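3.2 Loading flat textiles at the door opening

Most published advice on filling a front-loading washing machine concerns mass: how full the drum should be, how the load should be distributed, which fabrics belong together. Far less has been written about the short phase in which a single item passes from the hands into the drum. In our material this phase accounted for most of the recorded faults, and the present section is restricted to it. Sorting and dosing are covered in Section 3.1, unloading in Section 3.3.

The set contains 149 loading episodes, each defined as the transfer of one textile item from the point where it is first lifted to the point where no part of it remains outside the door seal. Of these, 88 involved flat items (towels, cloths, pillowcases) and the remainder shaped garments. Only flat items are analyzed here. Shaped garments have openings and sleeves that introduce a separate class of snags, and combining the two groups would have obscured the effect of the grip. All items were presented one at a time. No detergent was used and no wash cycle was started between episodes.

Three grips were distinguished. In the bunched grip the item is gathered into a ball with one or both hands before it reaches the door. In the trailing grip it is held at one end and allowed to hang. In the spanned grip it is held at two separated points, so that the fabric between them is under light tension and one end can be offered to the drum ahead of the other. The spanned grip was coded whenever the two holding points were farther apart than the width of a hand, regardless of the angle of the fabric. A diagonal hold with the leading end toward the opening was the usual form.
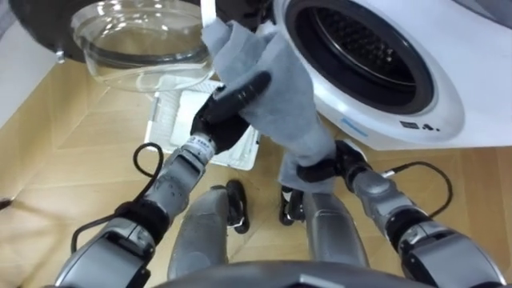
Maëlle Petrenko objected at the coding stage that a grip cannot be assigned from one moment alone, as a bunched item often passes through a short spanned phase while it is being shaken out. She proposed a minimum duration instead. We adopted the proposal in part: an episode was coded as spanned only if the two-point hold was still present when the leading edge reached the plane of the door seal. Episodes that changed grip earlier were assigned to the later grip. The revised rule moved a small number of episodes from the spanned to the bunched category and did not alter the ranking reported below.

The geometry of the opening matters more than we had expected. A front-loading door presents three surfaces to an incoming cloth: the outer rim of the front panel, the rubber seal, and the lip of the drum behind it. The rim is smooth and rarely holds fabric. The seal is compliant and has a fold, and a trailing corner that drops into the fold tends to stay there when the rest of the item is pushed inward. The drum lip causes little trouble during loading, although it can pull a corner free of the seal once the drum is turned. We did not rely on this effect, and any corner lying on the seal at the end of an episode was recorded as a fault.

The door itself forms a fourth surface. On machines of the type used here the glass bulges toward the drum when the door is shut, and with the door open the bowl stands out to one side of the opening. Items brought in from the door side have to clear both the bowl and the latch. Bawa's earlier coding scheme, drawn up for the Otton household survey, treated the door as an obstacle only when it was less than half open. We found contact with the glass at wider angles as well, mainly with the trailing grip, where the free end swings. Contact was noted but not scored as a fault unless the item caught.

Figure 4 shows a one-handed hold at the opening, with the cloth running diagonally and its upper end close to the glass. Holds of this kind were not coded as spanned, as they do not meet the criterion given above. 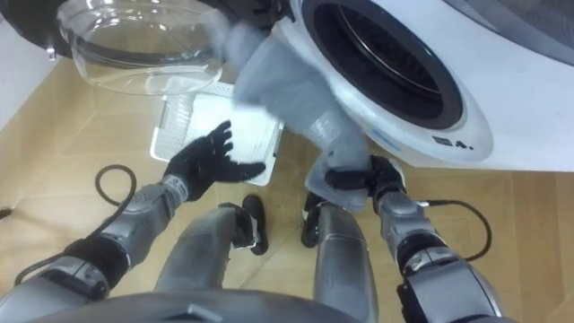

Figure 4. Gray cloth held on a diagonal beside the open door; no laundry is visible in the drum opening.

Faults were least frequent with the spanned grip and most frequent with the trailing grip. The bunched grip fell between the two, but its faults were of a different kind. A bunched item seldom touched the seal. It did tend to open on release and leave one corner over the lip, and this had to be tucked in by a second movement. With the trailing grip the typical fault was a corner in the seal fold. With the spanned grip it was early release of the lower hand, after which the item behaved as if it had been trailing from the start.

Item length had a clear influence. For cloths with a longest side under 60 cm the difference between the bunched and spanned grips was small, and for everyday purposes either may be used. Above that length the bunched grip required regripping in many episodes, while the spanned grip did not – provided that the leading end was well inside the drum before the rear hand moved. Pillowcases were an exception. They trapped air when held open and were easier to load once folded along the seam.

Fabric weight was recorded in only three classes (light, medium, heavy), following the scale in the Gajewski manual. Light cloths fluttered and lagged behind the hands, which made the position of the free corners hard to judge during fast movements. Heavy toweling followed the hands closely but sagged between the holding points, and the sag sometimes rested on the lower rim. Neither effect was strong enough to justify a separate rule. Color was not coded. Coders did remark that gray and black items were difficult to follow once they lay against the seal, and two disagreements were traced to this.

The position of the laundry basket was held constant in the main series. In a short side series carried out in May with the Matero folding basket, we moved it from the door side to the opposite side of the machine. Glass contact became rarer and the path to the drum was shorter, but the side series is too small to be reported in full. We return to basket placement in Section 5 together with the data from Zirnora.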